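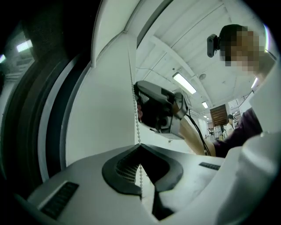
**Minutes, meeting on the second floor room, 18 Nov 2018**

Present: Kenta Tanabe (chair), Sânziana Avram, Jacqueline Riviere, Teodor Anghel (minutes)

Excused: Paula Căpraru, who sent her remarks by e-mail. They are included under the points where they belong.

The meeting opened with the notes from August. Jacqueline asked to correct one sentence in them: the Cattaneo company offered to repair the blinds, they did not promise it. The correction was accepted and the notes were approved.

## 1. Bead chains and blinds

Kenta reported that the bead chains in the room are a subject of complaints again. People pull them sideways when they stand near the window, and then the chain jumps over the small wheel at the top. He asks everybody to pull straight down, slowly, and to stop when there is resistance.

Sânziana would like all chains to be fixed to the wall with a holder at the lower end. At her previous workplace they had this, and the chains did not catch on sleeves or bags. Jacqueline is not against it but she reminded us that we may not drill in the window frames without written permission of Clalari. There exist holders with glue. Teodor has doubts about the glue, as the wall paint is weak on that side and came off with the last calendar.

Paula wrote that she prefers to wait and ask for one complete offer, with cleaning of the blinds included. She finds it a waste to pay the travel cost of a technician two times.

**Decided:** Sânziana asks Clalari for the permission. Jacqueline asks Cattaneo for an offer, with and without cleaning. Until we have both answers, nothing will be glued.

## 2. Cables

Long discussion. The loose cables are a problem mostly for people who pass behind someone working. Kenta proposed that cables which are needed every day get a fixed way along the wall, and that all others go back to the drawer in the evening. Teodor said that the drawer is full with old chargers for which we have no device any more. He offered to sort them.

Jacqueline had a price list from Trelar with her. A pack of 20 fabric cable ties costs less than one set of the plastic clips we bought in spring, and the ties can be opened and used again. Sânziana asked if they are available in a light color. They are, but only in a pack of 55, and all agreed this is too many for one room.

**Decided:** one pack of 20 in black. Teodor sorts the drawer before the next meeting. Chargers which are not claimed after two weeks go to the recycling point.

## 3. Space for working in pairs

When two persons work across from each other and a third one wants to look, it becomes narrow. Kenta has measured on Sânziana's request: if the low cabinet moves to the corridor side, we win 55 cm. The cabinet would then stand partly in front of the radiator. Jacqueline does not like this for the winter months.

Paula's e-mail contains another idea, to exchange the cabinet with the narrow Drollitz shelf from the copy room. It is less deep, but it has six boards and holds nearly the same quantity. The people in the copy room are not asked yet.

**Decided:** Paula talks with the copy room. The cabinet stays where it is for now. This point comes back on the list.

## 4. Light in the afternoon

Sânziana noted that the light from the side is too strong after lunch, and people close the blinds completely and then switch on the ceiling lamps. She suggests to lower the blinds only to the half. Teodor answered that he sits lowest and the half is not enough for him. It was agreed to try another height of his chair first. No formal decision.

## 5. Other points

- The first-aid box lacks small bandages and scissors. Jacqueline buys them.
- Coats should please hang on the hooks and not over the chairs, also the coats of visitors.
- Kenta still misses the short screwdriver with the yellow handle. Whoever has it may put it on his desk without explanation.
- The key for the second window was found in the kitchen and is now in the key cabinet, hook 6.

## Open tasks

| Task | Person |
|---|---|
| Permission for drilling, Clalari | Sânziana |
| Offer from Cattaneo | Jacqueline |
| Order of cable ties, Trelar | Kenta |
| Sorting of the drawer | Teodor |
| Drollitz shelf, copy room | Paula |
| First-aid box | Jacqueline |

The next meeting will be fixed by e-mail when Paula is back. Corrections to these minutes please to Teodor.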